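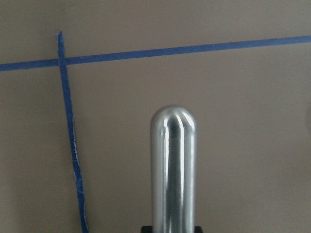

The Quarter-Inch Wars
Why the most useful thing in the house may be a roll of blue tape

My kitchen table has been divided since March. I would like to say a treaty was involved, but I did it alone one evening with a roll of painter's tape and a strong sense of grievance. On one side of the line we eat. On the other live the post, the laptop, the charger for a camera we no longer own and whatever the children have brought home in the way of leaflets. The border has been violated daily ever since, mostly by me.

Blue tape was meant for skirting boards. You run it along the edge, you paint, you peel it off, and if you have been patient you get a crisp line and if you haven't you get something like a coastline. At some point it wandered off the decorating shelf and into the rest of domestic life, and now there is hardly a household problem that somebody hasn't tried to solve by sticking a stripe on it. People tape out sofas on the floor before buying them. They tape the wall where the shelf is to go, and then live with the tape for so long that the shelf begins to seem unnecessary. A couple in my street taped out an entire kitchen island and walked politely around it for a month. They have since bought a trolley.

I understand them completely. Tape is furniture for the undecided. A sofa from Gisitz, the kind with feet like a heron's, will set you back 799 pounds and cannot be got up the stairs. Its outline costs next to nothing, goes up the stairs in a coat pocket, and can be moved to the window on a whim. You can't sit on it, I grant you, though the dog has made a decent attempt.

The trouble begins with straightness. I have never met anyone who could lay a long piece of tape level by eye, and I have met plenty who thought they could. You anchor one end, walk backwards with the roll, press down the other end with a flourish, and stand up to find that the line has climbed. It always climbs, or else it drops. Then you put a second strip across the first to make a corner, and the corner comes out at an angle known only to medieval builders. At this stage the sensible person peels it up and starts again. I tell myself it is only a guide.

There are tools for this, naturally. Droltix makes a laser level that throws a thin red line across any surface and beeps when it disapproves of you. I borrowed one for a week. It showed me that my picture rail slopes, that the worktop slopes in the opposite direction, and that the two have been cancelling each other out for as long as we have lived there. I gave it back. A ruler and a soft pencil will do nearly as well and have the manners to keep quiet. Make a mark at each end, and another in the middle if the run is a long one, and lay the tape to the marks in one go without stretching it. Stretched tape wants to go home, and will creep back during the night.

Then there is the matter of ends. The world is split between those who cut and those who tear, and I am a tearer, with the ragged stubs to prove it. Cutters own scissors and know where they are. At Silon, a workshop where I once spent an afternoon learning to re-cover a chair, every bench had its zones marked out in tape, tools here, cloth there, tea nowhere near either, and each strip ended as neatly as an envelope. I went home inspired and couldn't find the scissors for 30 minutes.

As for what to buy, I tried the Muriithi roll because the shop had it by the till, and it has behaved well on painted wood, on the table and, less happily, on the fridge, where it marked out a shelf for leftovers that the leftovers ignored. Whichever make you choose, try a scrap in a corner before you commit, and don't leave it down through a whole sunny summer. The glue bakes on. You will then spend an afternoon with a cloth and some warm soapy water, rubbing at a faint sticky ghost of the decision you were putting off.

Which brings me back to the table. Last night there was a jam jar on the office side and a bank statement under the toast rack. I moved the line four inches to the left, in favour of the post, and we ate a bit closer together.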